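Fetska Demonstration Guide, Section 3: Wall Cleaning for Open Day Visitors

This section is for the guide who receives visitors. In the open day program, a person cleans the kitchen wall first, and the Fetska arm repeats the task after. Please read all steps before the doors open.

3.1 Manual cleaning by the demonstrator

1. Ask the visitors to stand behind the yellow line. One group is maximum 11 persons.

2. The demonstrator holds the spray bottle in the left hand and the cloth in the right hand. 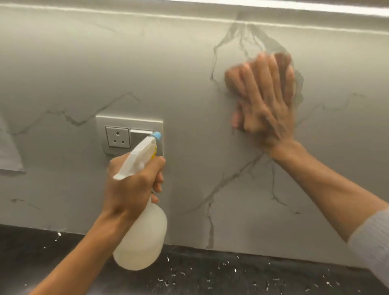
Photo: Slavica Yordanov / Suvano

3. Wipe with the flat hand and open fingers. The arm uses the same wide contact, so visitors can compare the two.

CAUTION: Do not spray toward the power socket. Put the liquid on the cloth when you work near it.

4. Continue to the inside corner. Press the cloth low on the wall panel and keep the bottle ready in the other hand. 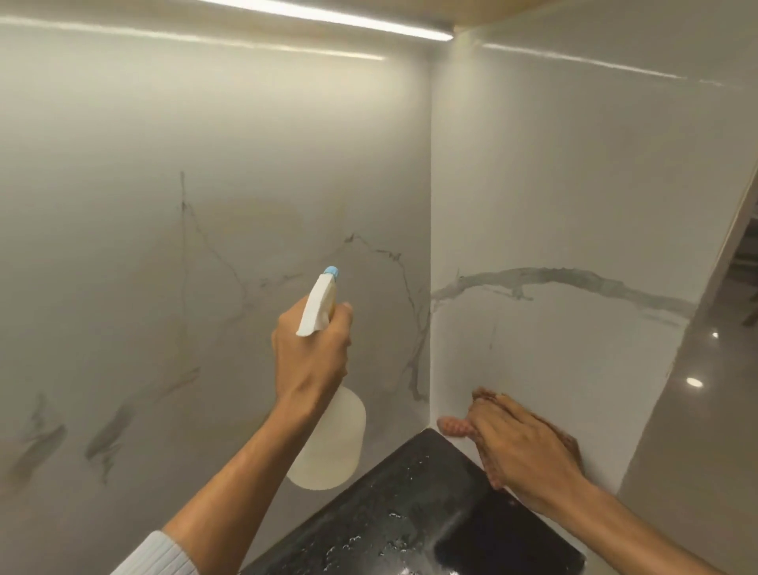

3.2 Start of the arm

5. Dry the black surface fully. Drops give false points to the depth sensor.

6. Select program 19 on the Gasska panel and wait for the green signal.

NOTE: The gray veins are part of the marble pattern. In the July demonstration the arm tried to remove one vein for 2 minutes. Zofia Wysocka has corrected the stain threshold after this.

7. If a visitor asks how the arm finds a stain, show a yellowish or brown mark on the panel and explain that color is checked before shape.

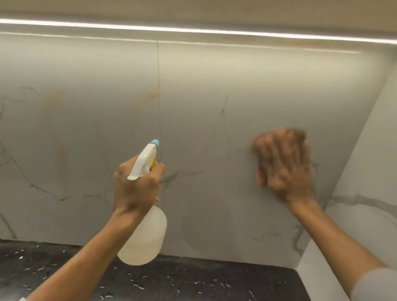 The threshold can be changed only by the service person. If the arm stops three times in one group, press Hold and finish the wall by hand.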